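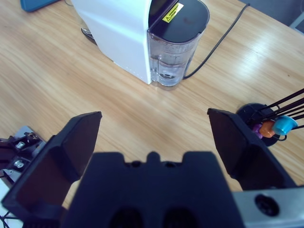 Coffee station from the right wrist: machine, water tank, capsule stand.

Talks > Reliability track > Speaker notes > "The cup said done"

SLIDE 1. Leave it up while people sit down. Introduce self, thank Zhenhua Xu for lending me the logs and for letting me be rude about them. Say early that I don't work for Urkero and never have.

The claim we were given: Ditura, the coffee skill, made 1,000 coffees with 2 failures. That number was in the July report, and it was in the pitch too. I have read a lot of numbers like that and my first question is always the same. Who decided what a failure was?

Ask the room. Wait for an answer. Somebody usually says "the operator." It wasn't the operator.

SLIDE 2. How a run gets marked. Keep this short, the Imel people will know it already.
- Arm puts capsule in, closes the lid, sets the cup, presses the button.
- Timer starts.
- When the timer ends, gripper closes on the cup.
- If the fingers stop before they are fully shut, the software says "cup held" and the run is marked done.

Read that last line twice. The check knows the fingers met something. It has no idea if there is coffee in the cup. An empty cup passes. So does a cup with a bit of warm water in it.

(If someone asks about the wrist camera: yes, there is one. Yes, it looks right at the cup. The done check didn't use it. Frames were saved for training and went into a folder. I'll come back to it.)

SLIDE 3. What Junhao Zou found. He was looking for something else, a slow drift in the arm, and he had the wrist frames open next to the run log. He got to a run marked done with almost nothing in the glass. Then another. He went back through the whole set by hand, which took him most of a month.

His count: 102 short pours, all marked done. In 17 of those the gripper had closed while the machine was still running.

Pause here. The second number is the safety one and people skip past it. Hot drink coming down, arm starting to move the cup away.

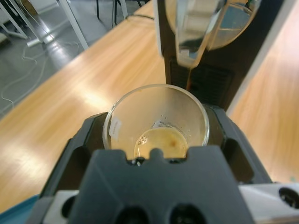 A glass has no fill line, and a short drink looks like a choice until you ask what was ordered. Some of these runs were set to the small size. So "shallow" on its own proves nothing, and I'd ask you to be as hard on Junhao's count as on the original one. He matched every frame to the size setting before he called it short. Where the setting was missing he threw the run out. I checked a batch of his calls and disagreed with a few, in both directions. It didn't change the story.

SLIDE 4. Cause, as far as we know it. Go slow.
The timer was set from one machine in the Tang lab with a full tank. Low water, or a pump that takes a while to get going, and the pour runs late. The timer doesn't care. Urkero called this "an edge case in user maintenance." A water tank going down when you make coffee is what water tanks do.

We still can't explain about a third of the short pours. Tank fine, timing fine, hardly any coffee. Could be a capsule not seated. Could be the button press not going all the way. Don't let anyone in Q&A talk you into picking one.

SLIDE 5. The fix, and why I'm not cheering yet.
- The timer is gone. The arm waits for the flow to stop, judged from the wrist camera.
- A second look at the level before the gripper closes.
- If the two disagree, the arm stays put and calls a person.

My doubts. Clear glass, glare from overhead lights, a camera that moves with the hand. The level check was tuned on milky drinks, which show up nicely against glass. Has anyone run it on plain hot water? I asked. I got a link to a planning page.

Also, the old report is still on the website with the old number. I've asked twice.

SLIDE 6. What I'd ask for before believing the next one.
Who or what marks success, and is it a different sensor from the one doing the job? Can I see the frames for the runs marked good? (Everybody offers the failures. I want the good ones.) What happened to runs that were thrown out?

Skip the backup slide on gripper force unless there's time. If Zhenhua is in the room, hand over to him for the question on stop behavior, he knows the controller and I don't.

Log extracts are on the last slide, leave it up through Q&A.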